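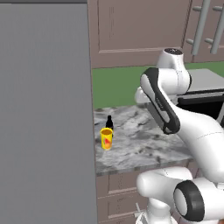 Progress report to Risico, Kitchen Handling Project
Prepared by Qianru Han, Ellard Lab
February 3, 2018

Status: behind plan by one milestone. The cause is a fault in the simulated kitchen trials, described below. No hardware has been affected.

The plan for this period was 2,000 simulated runs of the counter and tableware tasks with the Clatby controller. We stopped at run 28. In 6 of those runs the arm kept closing its gripper after the contact limit had been reached, and the controller logged a normal grasp each time. The limit is supposed to halt the fingers and hold position. A real arm doing the same thing would crack a dish or pinch a hand, so we have treated it as a safety matter and filed it that way.

The fault shows up when a finger goes down between two items that stand close together.

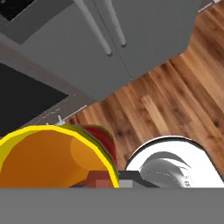
With contact on both sides of the finger, the two force readings have opposite signs. The controller was adding them before checking the limit, and the sum stayed low. Tsegaye's single-item tests in November could not have caught this.

The check now looks at each reading separately. We replayed the 6 bad runs with the change and the fingers halted in all of them. We have not yet repeated the other 22, and I do not want to restart the full set until that is done.

Two items remain open. The log still reports a halted grasp as a completed one, which makes the results hard to audit. We also need a written stop rule for unattended runs, as these were left going overnight.

We ask for a 10-day extension on the second milestone. No change to the budget is requested.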